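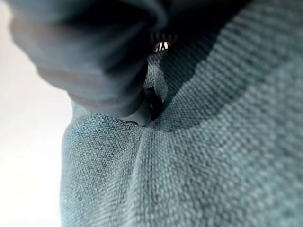
Haltier Basketweave Upholstery Fabric, Teal Heather

I've been selling fabric out of my little shop for years and this is the one I keep taking home myself (my reading chair, two cushions and, last May, a very patient footstool). It's a chunky basket weave, so you get real texture, and the teal has lighter and darker flecks running all through it. Crumbs and cat hair don't jump out at you the way they do on a flat color!

Fabric: Haltier Basketweave
Color: Teal Heather
Sold by: the yard, 6 yard minimum on trade orders
Full roll: 42 yards
Care: vacuum with a soft brush, spot clean with cool water

A few things I've learned sewing it. The cut edges fray like crazy, so zigzag them before you do anything else, and leave a bigger seam allowance than you think you need. I use a heavy needle and a long stitch. If you're doing box cushions, go easy on the piping, it gets bulky fast at the corners. Kornex thread in the dark teal is a lovely match and I usually have it in stock.

Swatches ship free, up to 12 per order. Please get one! Screens are terrible with teal, and it looks greener next to warm wood.

Also comes in Rust, Oat and Moss. Moss is back-ordered for now, but drop me a note and I'll put your name down.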